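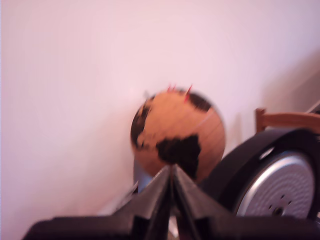

Tamsin Treloar escreveu na margem da versão anterior que a garra dela fechava torta mesmo depois de calibrada, e que o manual merecia ir parar ao fundo do canal. Metade do recado foi aceite. O capítulo foi reescrito.

4.3 Calibrar a garra de dois dedos

Antes de começar: braço montado na bancada, controlador Brandomeck ligado, café longe dos cabos.

1. Desligue o motor da garra e abra os dedos à mão. Se resistirem, o motor não está desligado.

2. Encoste os dedos um ao outro, sem apertar. Devem tocar-se na ponta. Se se tocarem primeiro na base, volte ao ponto 4.2 com a humildade possível.

3. Ligue o motor e abra o menu «Garra». Escreva 194 em «Fechado» e 3916 em «Aberto».

4. Carregue em «Testar». A garra abre e fecha três vezes, com um entusiasmo que o resto do braço raramente mostra.

5. Aproxime a garra de um objecto a 60 % da velocidade e pare antes do contacto. Qualquer coisa redonda serve – de preferência uma que não faça falta a ninguém.

6. Guarde. O programa não pergunta se quer guardar, e também não avisa quando se esquece.

Nota: o erro 429 significa que carregou em «Testar» vezes de mais. Espere um minuto.

Cuidado: os dedos não distinguem um cubo de espuma de um polegar. Mantenha o botão de emergência ao alcance da mão que não está a ser calibrada.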